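Course materials > Robot Learning > Unit 4 > Showing a robot what to do
Reading time: 13 minutes

Unit 4 notes: Teaching by hand and teaching from a distance

These notes go with the second lecture of the unit. Please read them before the lab, and bring your objections. I have plenty of my own.

1. What is being claimed

The usual claim goes like this. Writing a program for a fiddly household job is slow, so let a person show the robot the job a few dozen times and let a learning method work out the rest. The Soline handbook calls this "programming without programmers". Be wary of that phrase. Somebody still picks the task, sets the starting positions, throws away the bad runs and decides what counts as done. Those are programming decisions, and they seldom get written down.

2. Two ways of showing

Moving the arm by hand. You hold the arm and push it through the motion while it records its joint angles. It feels natural, and a beginner can do it within minutes. It also puts your body and hands in the camera's view, where they won't be when the robot works alone. Guiding two arms at once is awkward for one person, and most people end up moving one and then the other.

Remote control. You stay out of the way and drive the arms with hand controllers, or with a smaller copy of the arms. The recording is cleaner. What you lose is touch. Unless the rig sends forces back, you are judging contact by eye, and people judge it badly. Expect closing too early, pushing too hard, and long pauses while the operator works out where the fingers are.

Those pauses matter. A learner that copies everything will copy hesitation too. In last year's Stanciu exercise the trained arm stopped dead above the object for several seconds, as its teachers had done.

3. Simulated demonstrations

We use the Ikorar simulator in the lab. It is cheap, nothing breaks, and you can reset a room with one key. None of that tells you whether a skill will survive on a real machine. Soft things are where I trust it least. A real cushion gives way under a laptop, the laptop tips, and the grip you planned is no longer there. Whether the simulated one does anything of the kind depends on settings you probably haven't looked at.

Success rates need the same care. If a report says 30 out of 40 runs worked, ask who chose the 40, and whether the laptop was ever placed anywhere the demonstrators hadn't tried.

4. Reading a single moment

Much of the published evidence comes as stills, so practise being mean to them. Take a two-armed robot and an open laptop on a dark red cushion. The left gripper is touching a corner of the laptop; the right one is raised, open and empty. Contact is all you may claim from that. You can't say the laptop is held, or that it is about to be lifted. Nor can you say whether the right arm is waiting its turn or has been forgotten by an operator busy with the left.
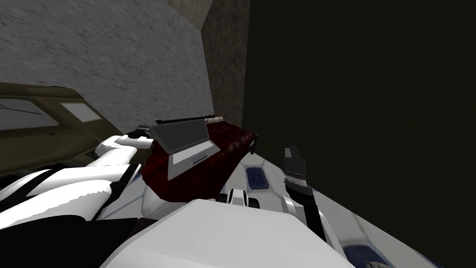
5. For the lab

Work in pairs on the Levport task sheet. Before recording anything, write one sentence saying what counts as success, and don't change it afterwards.

Record 13 demonstrations each. Keep the failed ones in a separate folder and note why you rejected them.

Swap folders with your partner and see whether you would have rejected the same runs. Most pairs disagree on at least 2, and I would like to hear the arguments.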